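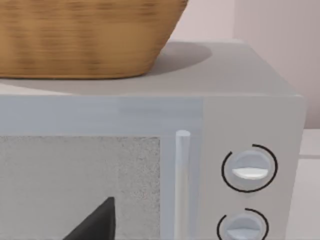 Wrist view, simulated kitchen: basket on top of the microwave, two-knob control panel on the right.

# Denden Kitchen Pack — data card

Denden is a pack of simulated kitchen episodes for training and testing robot arm policies, put out by Giltden. I've been loading it, training on it and poking at it for a good while now, and I like it a lot! This card covers what you get, how to read it, and the few places where it will trip you up.

## What's in the pack

- 2237 training episodes and 34 held-out ones
- RGB from the wrist camera, plus joint angles and gripper state at every step
- A plain-language task line for each episode
- The Suwannarat scene files, so you can run a policy in the same kitchens the data came from

Episodes are short and the files are small enough to copy to a laptop. Everything is rendered, so you won't find sensor noise or motion blur unless you turn on the augmentations in the loader.

## Getting started

Unpack the archive, point the Wisen loader at the top folder and ask for a split by name. It reads lazily, so the first batch shows up fast — a real treat after some of the other packs I've tried. Joint angles are in radians. Gripper state is a single number, 0 for closed and 1 for open.

## What the wrist camera sees
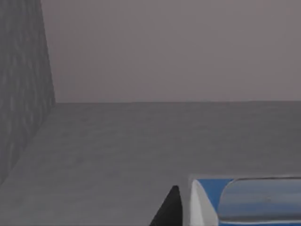

giltden-maintainer

Plenty of steps look like this one: gray floor, a dark mottled wall on the left, and the black fingertip and blue-and-white gripper housing low in the view. Please don't filter them out! My first policy was trained only on steps with an object in sight, and it froze as soon as it had to look away from the counter. With the plain views back in, it got much better at finding its way (and training took no longer that I could notice).

## Known issues

- Knob tasks say "turn the top knob" in some episodes and "turn the upper dial" in others. Treat them as the same task.
- Episode 2000 has a blank task line. Skip it or write your own.
- The close-up views can lose the edges of big appliances. If your model needs the whole thing, use the scene files to render a wider view.

## Changes

2021-05-31: fixed the gripper state in the held-out split and added the missing scene files. If you downloaded before then, get it again. Drawer episodes are planned for October.

Related items
Denden Tabletop Pack
Wisen loader: install notes
Suwannarat scene files: change log
Issue 3502: wrist camera angle in older scenes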